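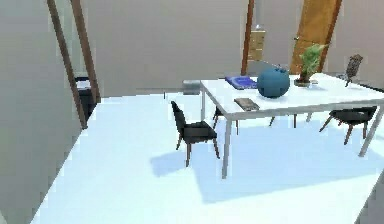

*White table with a book and a potted plant.*

**Readers wanted for evening reading group in Udmont**

The Wundatton library is looking for six people who like to read aloud to older residents of the Zelten house. You do not need experience as an actor or teacher. A clear voice and some patience are enough.

We meet two evenings a month, starting in June. Each reading takes 60 minutes, with tea after. Most of our listeners are over 50, and many of them prefer short stories, travel books and old newspaper columns - please no very sad endings before bedtime.

What we ask from you:

- you can come to both evenings in the month
- you choose your text one week before and tell us the title
- you speak English well; a second language is welcome

The work is not paid, but we return the cost of your bus ticket. Books can be borrowed from the Verhoeven room on the ground floor.

To apply, write a few lines about yourself and one book you enjoyed, and leave the letter at the front desk in Wundatton. We answer every letter.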